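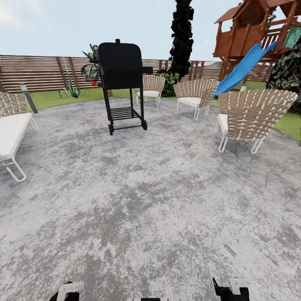
# Turnover work and the patio robot at Holasance

Project report, Work and Technology course
Rozália Magyar and Mal-soon Ko

## 1. What we looked at

Holasance rents out vacation houses and looks after them between guests. Every house has to be cleaned, checked and set up again before the next check-in. The company calls this a turnover. The outdoor part of a turnover used to be done by the same people who did the indoor part. Since last July a two-armed mobile robot called Hirnum has done some of the outdoor part at the Hedegaard site, which has 29 houses.

We wanted to know what this changed for the people on the turnover crew. We did not set out to measure how good the robot is. There are places in the report where its performance matters, because a robot that gets stuck makes work for someone, but we have no test results of our own.

Our main questions were:

- Which tasks left the crew's day, and which new ones came in?
- Who does the new tasks, and were they asked?
- What do crew members think about their pay, hours and skills now?

## 2. How we worked

We interviewed 18 people. Most of them work on the turnover crew at Hedegaard. The rest were two shift leads, the scheduler, and people from the office who were involved in bringing in the robot. The interviews took up to 29 minutes and were held in the laundry building or in a parked van, depending on the weather.

We also followed turnovers at 9 houses. Rozália took notes outdoors and Mal-soon went with the indoor crew. After that we spent time in the rehearsal room, where the operators use the simulator.

We promised not to use names, so people are identified by job only. The company read a draft to check for guest information and asked for one change, to a house address.

## 3. The work before the robot

The outdoor checklist was one page. It covered the patio, the furniture, the grill, the lawn edge and the trash bins. A crew of two usually split a house so that one person started in the kitchen and the other started outside. They met up at the bedrooms.

Crew members described the outside part in very different ways. Some liked it. It was quiet, you got air, and you could take your phone out for a minute. Others said it was the part that hurt. Guests move furniture around, and lounge seats with thick cushions are awkward for one person. Grill cleaning was the least popular job on the list by a wide margin. The brush work is hard on the wrist and the grease gets on everything you touch next.

One cleaner with long experience told us:

> I would put the chairs back and then look from the kitchen door, because that is where the guests stand first. If it looked right from there, it was right.

None of that was on the checklist, and we came back to this quote often.

## 4. What Hirnum does

Hirnum arrives in a van with an operator. It rolls through the side gate and works on the patio with two arms, each with a gripper. Its present task list is:

1. Pick up loose objects from the ground and put them in a bin.
2. Return chairs to their marked positions.
3. Put cushions on or take them off.
4. Wipe flat surfaces, including grill shelves.
5. Send a report to the scheduling system, Flellau, with anything it could not do.

It does not scrub the inside of the grill. It does not go on the grass. Toys on the lawn and anything on play equipment are left for a person. Several crew members pointed out that the grill was the job they would have given away first, and it is still theirs.

## 5. The rehearsal room

Before Hirnum is sent to a house it has not worked at, an operator runs the job in a simulator. The room is next to the linen store and has a desk, two screens and a space heater. On the screen you look out over a backyard from the robot's own position, with the grippers low in the view.

One of the practice yards has a large concrete patio with a black grill on it and woven-strap seats with white cushions around the grill. Past the patio there is lawn, a wooden play fort with a blue slide, and a slatted fence. The operators use this yard a lot for training new people. The chairs in it are not all the same size and they do not face the same way, so a new operator has to think about the order of moves. Side shelves on grills also come up early in training. They stick out at a height where an arm passing over a chair can meet them.

What surprised us is how much of the rehearsal is about the arrangement. The simulator can check whether a chair can be reached. It has no way to judge whether a patio looks ready for guests. The target positions are entered by a person, and at Hedegaard this was first done by an office employee working from the rental listing photos. The crew was not consulted.

The result was that several patios were set up to look good from the far corner of the yard, where the listing photo had been taken. From the kitchen door the guest saw the backs of the chairs. Crew members began moving the chairs after the robot had left. One of them did this for weeks before telling a shift lead, as she thought she might be told off for it.

Positions are now entered together with someone from the crew. This takes place in the rehearsal room and is paid as normal hours. Everyone we asked about this change said it was an improvement, including the office employee, who said she had never wanted the job.

## 6. What changed for the crew

### 6.1 The pairs

Two-person crews still exist but both people now start indoors. The expected time for a house was shortened when the robot started. Crew members agreed that less time is needed when the robot finishes its list. They disagreed with how the shorter time is used on days when it does not. If Hirnum is late or reports a task as incomplete, the crew picks it up, and the time for the house stays the same in Flellau unless a shift lead changes it by hand.

We saw this at one of the houses we followed. The robot had stopped with a cushion half on a seat and the operator was on the phone with support. The cleaner went out, finished the cushions and chairs herself, and went back to the bathrooms. The house was logged as late. The shift lead corrected it the next morning after the cleaner asked.

### 6.2 The body

Those with back or shoulder trouble were the most positive about the robot. One man said he had stopped taking painkillers before work. He linked this to the furniture, though he had also changed to a later shift.

Against this, indoor work is repetitive in its own way. People who used to alternate between indoor and outdoor jobs now make beds and clean bathrooms for nearly the whole shift. Complaints about knees and hands came up in the interviews without us asking. We cannot say if these complaints are more common than before. The company does not keep records that would show it.

### 6.3 The operators

There are 5 operators. Three came from the turnover crew and the others were hired from outside. Operators earn more per hour. The job was posted on the board in the laundry building for a short time, and part of the crew was off shift that week. Some of them are still angry about it.

The former crew members are the ones who get called by everyone. They know the houses, so the cleaners phone them with questions that have nothing to do with the robot. One operator said she likes this. Another said it makes it hard to watch the arms, and he has begun leaving his phone in the van.

Operators also said the job is lonelier than they expected. Much of it is standing on a patio and being ready to press stop.

### 6.4 Being watched

Hirnum's cameras are on while it works. Crew members who pass through the patio are recorded. A notice about this was put up in English only, and a good part of the crew reads other languages more easily. Most of the people we talked to did not know how long the recordings are kept. The office told us they are deleted after the turnover is approved, unless there is damage to report. We were not able to check this.

## 7. Suggestions

We gave Holasance the following list. They have accepted the first item and are discussing the second.

- Put the time back automatically when the robot reports a task as incomplete.
- Rotate people through outdoor finishing work, so that the lawn, play equipment and grill are not always done by whoever is free.
- Leave operator postings up long enough for every shift to see them.
- Translate the camera notice and include how long recordings are kept.
- Ask the crew which task they want automated next.

## 8. Limits of the project

We visited one site in one season. The crew at Hedegaard is stable and many of them have worked there for years, so people spoke about the old routine in detail. A site with more turnover among staff might give other answers. Our interviews were arranged by the shift leads, and we do not know who was left out. Two crew members declined and one asked us to delete the interview afterward, and we did.

Mal-soon wrote sections 2, 5 and 6.4. Rozália wrote sections 3, 4 and the rest of 6. The other sections were written together. The interview guide and the old outdoor checklist are in the appendix folder.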